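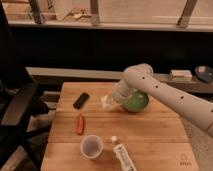
Clearing a Table That Has Become a Shelf
Posted in: Kitchen and Table, January 6, 2024

Every flat surface in a house is a shelf waiting for its chance. Ours is a butcher-block table, bought for eating at, and by the first week of January it had been promoted to filing cabinet, chemist's counter and lost property office. What follows is how I get it back. It takes 30 minutes if you don't stop to read the instructions on things, and all afternoon if you do.

Start with the small stuff

Big things get put away by themselves in the end, if only when someone barks a shin on them. Small things stay for years. A table will hold a little black oblong of something, a red stick of something else and a tube with its cap on, and the whole household will eat round them as if they were cruets.

Pick up the smallest item first and don't put it down again until you're standing where it lives. If it doesn't live anywhere, you've found your problem. Give it a home on the spot, however silly. I have a drawer labelled "Black Oblongs" and it has saved me more time than the dishwasher.

One thing to watch is the habit of moving clutter from the middle of the table to the edge. It feels like tidying. The middle does look marvellous for a while.

Tissues, wrappers and other pale crumpled matter

Anything white and scrunched goes in the bin without a hearing. I used to unfold them in case they were shopping lists. One was, once, in all these years, and it said "bin bags".

The exception is a proper cloth, so do have a quick feel before you throw. Cloths go straight in the wash. Don't drape one over the tap "for later" – it will still be there at Easter, stiff as a kipper. 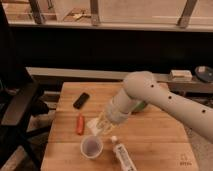

Get a bowl, and only one

The bowl method is old and a bit embarrassing, and I can't fault it. Take the brightest bowl you own. Ours is green, the sort of green you can't lose even in this house. Put it on the table and drop in whatever is small and belongs in another room. Then carry the bowl round the house, handing things back like a grumpy postman.

There are some rules.

The bowl must be shallow. A deep one lets things settle at the bottom and begin a new life.

It must be emptied the same day. A bowl left overnight is an ornament, and by the weekend it will have keys in it.

You may not fetch a second bowl. I went through a phase of sorting into 4 of them, by room, and ended up with the same mess in more crockery. I also bought a set of stacking trays called Ledari, which stacked beautifully, and then I had to find somewhere to put the stack.

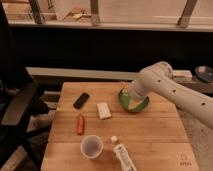

If you share the house with other people, warn them before the bowl goes round. Some take it badly to have a rubber, a battery and half a biscuit set down on the pillow. I've found it works best done briskly and without conversation, and that the second round is always lighter than the first.

Balls are a special case. They won't stay on a table, and if you put one on a shelf it will wait until you're on the phone. Into the bowl it goes, and from there to a box with sides.

Cups, which always go last

Leave any cup until the small things are out of the way. You'll be reaching across the table a good deal, and an elbow finds a cup faster than the eye does. When its turn comes, take hold near the bottom if it's paper, as a squeezed rim will fold and give you what's inside. Carry it to the sink before you so much as glance at anything else.

Little clear measuring cups want a rinse in warm soapy water and a spell upside down on the rack. They vanish against pale wood, so run your hand over the table once when you think you've finished.

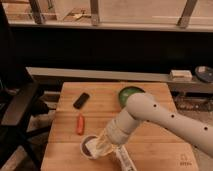
Dark inside, thin rim, pale wood. Proceed with respect.

If you do get a ring

Blot, don't rub. Then wipe along the grain with a damp cloth and dry it straight away. On an oiled table a faint mark will often lift with a dab of washing-up liquid and some patience. If it doesn't, let the wood dry overnight, sand the spot very lightly with fine paper, always along the planks, and oil it again. Do the whole top while you've got the tin open, or you'll have one handsome patch and a lot of sulking timber round it.

For the seams between the planks, use a wooden cocktail stick for the crumbs. A knife will get them out too, along with some of the table.

Keeping it clear

Last thing at night, nothing stays on the wood except what you'll want at breakfast. We manage this nearly 4 nights a week. On the others I turn the light off quickly and go up to bed.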